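Episode 161

Sawsan Khalaf had been at Clostmont since August, and by now she could run the ball task without looking at the sheet. Ball on the cloth, basket on the cloth, press record. Guide the arm down, close the fingers, lift, carry, let go. Press stop. Type one line about what had been done.

The line mattered to the people upstairs. They wanted it plain. In her first week she had written "ball goes home" and it came back with a note.

She had 70 good episodes from the morning and wanted more than that by dinner. At 161 she brought the arm down slowly and stopped with the fingers on the ball.
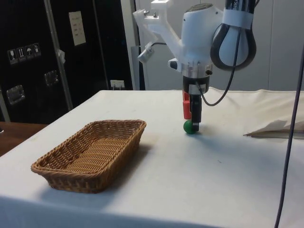
Episode 161, before the lift. The basket is still empty.

She had stopped because her hand was tired, and then she kept it there. Every pause went into the record. Somewhere in the model, she supposed, there would be a small habit of waiting over green things, and it would be hers.

Her mother had taught her to roll dough in Xolalpa that way, hand over hand, saying nothing. Sawsan still stopped before the last turn, as her mother did – she had never asked why.

She could throw the episode out. The rule was 8 seconds, and she was at 7.

She closed the fingers and lifted. When the ball was in the basket she pressed stop and typed: pick up the green ball and put it in the basket.

Then she reached over, took the ball out, and set it back on the cloth, a little farther to the left.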